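Come and join the Patwary robot project – helpers wanted!

Posted in: Get involved / Student projects / Prarik workshop

Hello! I'm Sewwandi Rathnayake and I look after the student side of Patwary, the humanoid project at Prarik. We're after a handful of new people to work with us from July until the end of the autumn term, and I'd love some of them to be people who have never been near a robot before. If you've been walking past our door wondering what the clattering is, please read on.

Our job this year is parts handling. We've got a long yellow table, a pile of black moulded plastic covers and a robot with two arms, and we want it to pick the covers up, turn them round and put them where they belong – ideally without one of us diving across the floor to catch them. The covers are shiny, curved and a real pain to grip, so they're great for learning on.
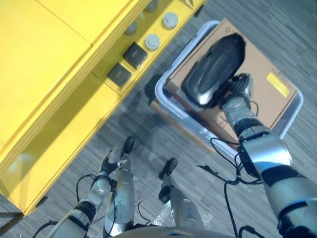 Right hand on a black part, on top of a cardboard box.

Most of the work is teaching by doing. One person guides the robot through a move, another resets the parts and a third keeps the notes, and then everybody swaps. It sounds simple (it is, for the first ten minutes) and then you find out how many ways there are to hold a curved bit of plastic badly. Last year's group recorded 913 runs and we kept 800 of them. I was very proud of that, and Anwara Weerasinghe, who runs the software side, has only recently stopped asking me what went wrong with the rest.

For the table moves we set covers out along the top and change the spacing and the angle between runs. You'd be planning some of those layouts yourself. I like the awkward ones best, with a cover turned so the easy edge faces away from you, but you're welcome to start gentler than that!
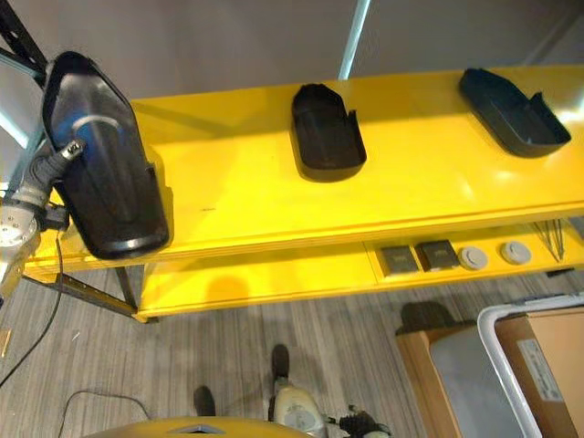

Who we're looking for

Anyone enrolled on a course at Prarik, any year, any subject. We've had textiles students and a trainee chef and they were both brilliant. You don't need to code. If you do, Anwara has a list for you, and it's a long one. What I do need is patience, decent timekeeping and a willingness to say "stop" loudly when something looks wrong. You'll be on your feet a fair bit, but tell me if that's a problem and we'll sort out a seat and a role that suits.

What you'd be doing

Two sessions a week, each starting at 4 pm and finishing by 6.30. You'll begin with single-cover moves and go on to two-handed lifts, where both arms have to share a part and agree about where it's going. Those are my favourite sessions by miles – they're slow and fiddly, and the whole room goes quiet. There's some tidying and labelling too, I won't pretend otherwise.

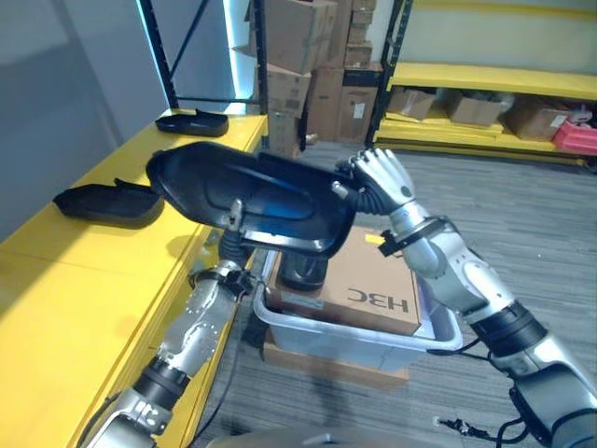 What you get

A bursary of £500 for the full stretch, paid in two halves, plus your bus fares. You'll also get your name on the team sheet for the Brement Challenge in the autumn, where we'll be up against other colleges on a handling task. First prize is £900 towards next year's kit, and I have already spent it in my head on better grippers.

How to apply

Send me a few lines about yourself through the Ulteditz noticeboard, under "Patwary helpers". No CV please. Tell me about something you've fixed, made or taken apart, and whether you can do both sessions every week. Applications close at noon on the last day of June, and I'll reply to everyone, even if it takes me a little while.

If you'd like a look round first, drop in at the end of any session and ask for me or Anwara. Closed shoes, please, and long hair tied back.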